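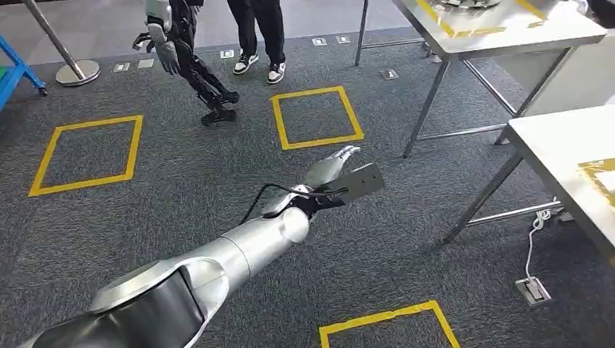

¿Descarto los episodios con la cámara de muñeca movida?

Publicado por pasillo_b el 8 de febrero de 2026

Llevamos desde junio grabando demostraciones teleoperadas con humanoides, sobre moqueta gris y con los puestos marcados con cinta amarilla. Tengo 2.138 episodios y un filtro de nitidez que me tumba 609, casi todos por la cámara de muñeca. La de la cabeza se ve bien. El filtro lo heredé de un proyecto llamado Juterska, junto con una documentación que consiste en la palabra «umbral». Pego un fotograma de los condenados.

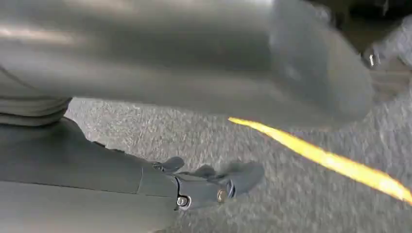
Cámara de muñeca: la mano, la moqueta, la línea amarilla y un bulto gris sin identificar.

¿Los borro, los recorto o hago como que no he visto nada?

trikwood_ex

No borres episodios enteros por un fotograma feo. Si el robot va a moverse cuando lo despliegues, la cámara también, y el modelo tendrá que haber visto borrones alguna vez. Yo haría esto: calcula la nitidez por tramos, cruza el resultado con la velocidad de la muñeca y separa dos casos. Borroso con el brazo en marcha, se queda. Borroso con el brazo quieto, míralo a mano, que puede ser el enfoque o una exposición demasiado larga. En tu fotograma los tornillos de la mano se distinguen y lo de arriba es puré, así que no culparía a la lente.

Y entrena dos veces, con ellos y sin ellos, antes de discutirlo en una reunión.

seten

Borra todo y graba otra vez. El disco es barato.

pasillo_b

El disco sí. El que teleopera soy yo. Pruebo lo de cruzarlo con la velocidad y dejo aquí el resultado.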